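Extended Warranties and "Free" Extras: Your Questions

Do I need the protection plan they offer at checkout?

Probably not. Most small appliances fail in the first few months, when the maker's own warranty still covers them, or years later, when the plan has run out too. I priced a plan on a Sundqvist blender: 20 dollars to cover a 137 dollar machine for an extra year, with a page of exclusions that took in the blade, the seal and the jar. What's left to break?

Isn't peace of mind worth something?

The seller certainly thinks so. Put the same money in a savings account and see how you feel in November.

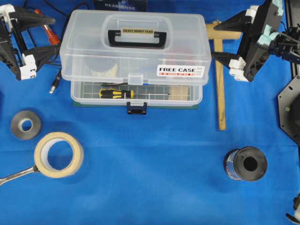

Free extras deserve the same suspicion. A store has to pay for whatever it hands you, and the money comes out of the price or the quality of the main item. Take the clear plastic toolbox with the FREE CASE sticker on its lid. It has a handle and a divided tray, and it may be a perfectly decent box, but the sticker doesn't tell you what the contents would cost without it. Look up the price of the bare set first. If you can't find one, assume you're paying for the case.

What about "lifetime" guarantees?

Ask whose lifetime. Flurton defines it as the life of the product line, and product lines get dropped all the time. Arthorpe wants the original receipt and has you pay shipping both ways, which on a cheap drill is most of the price of a new one.

Can I cancel a plan I already bought?

Often, if you're quick. Katumov gives you 8 days and won't take cancellations in the store — you have to write in. Keep a copy of the letter.

Are there any plans you'd buy?

I've looked hard at 4 and bought one, for a used freezer. I never made a claim.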